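Testei a Zedo, a aplicação de poupança-reforma da Trilent, durante 36 semanas. Promete arredondar compras e investir os trocos num PPR "sem esforço". Sem esforço, talvez. Sem custos, não.

A comissão de gestão é de 2% ao ano e só aparece no terceiro ecrã do contrato. Com 700 euros lá dentro, mal se nota. Com uma carreira inteira de descontos, já faz mossa.

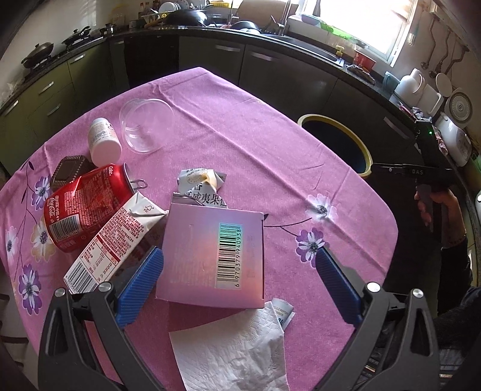 Caixa de cartão iridescente sobre a toalha às flores.

O simulador fala em ganhos de até 78% no prazo longo, sem descontar a inflação. Pedi o cálculo ao apoio e recebi um folheto. Fico com o meu PPR antigo.

Bartosz Śliwiński

14 partilhas | 3 comentários
Este site utiliza cookies. Aceitar
© Makonside | Contacto | Voltar ao topo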